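Beads slide out of my hand-held grippers
posted by pramunus_fan

I love these two-finger grippers, but round beads creep toward the tips. Pads need changing, or just cleaning? Bracelets over the orange box:
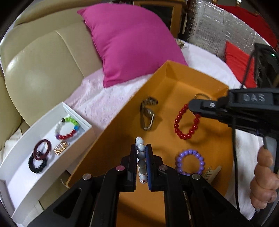
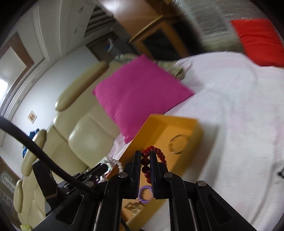
Balthasar Moser
Clean first! Damp cloth along the ridges, then snug the pivots – not tight, the jaws must close freely. I do mine every 600 grips and swap pads at 1000.

Udberg
Check the cable has slack too.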